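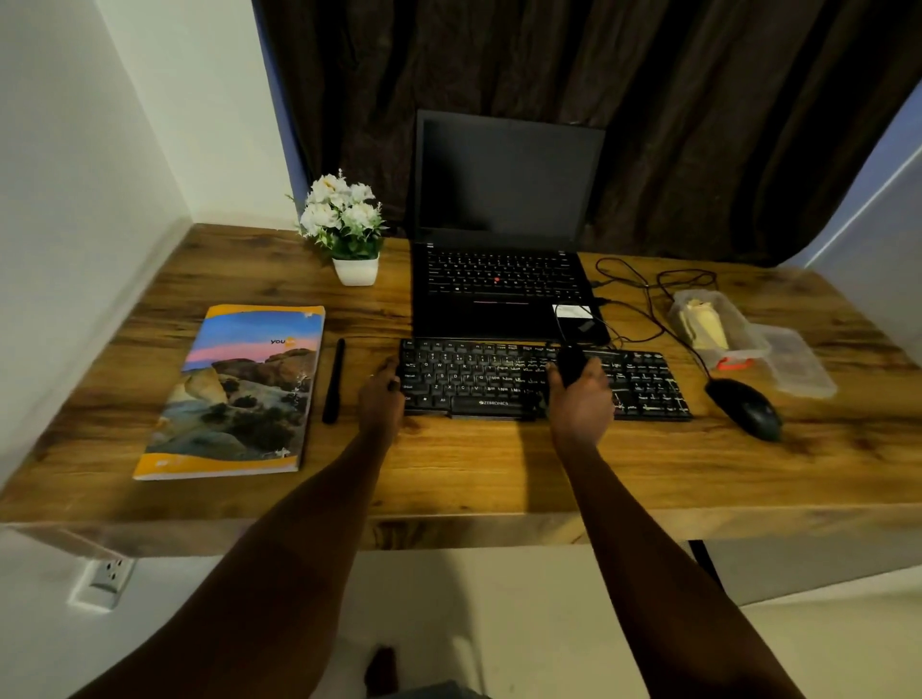

About Grutance

Hi, I'm Thoa Đồng, and Grutance is me, a wooden desk and whatever keyboard I happen to be fond of this year! I tidy up other people's home desks for a living (well, I teach them to do it, mostly by email), and I've been at it for 5 years now.

I started in December with one neighbor's spare room and a shoebox of cables. She told her sister, her sister told her whole office, and before long I was spending my evenings writing long, bossy letters about where to put the notebook. On the left, by the way, if you're right-handed. I will not be moved on this.

What I like is a desk tucked into an alcove with a curtain behind it. You get a wall on each side, so things can't wander off, and you aren't staring at a bookcase all day. I'm also a big believer in a full-size keyboard in front of the laptop, number pad and all. Let it overlap the laptop a bit if the desk is shallow, it's fine!

How we work together

The Liltus plan is 3 letters and one phone call, and it suits most people. If you have a whole room to sort out, ask me about Grirner, which takes longer and involves drawers.

I live and work in Aguiar, in a house from 1909 with hardly a straight wall in it, so no alcove of yours is going to scare me. Write to me any time through the contact page. I read everything myself and usually answer after lunch.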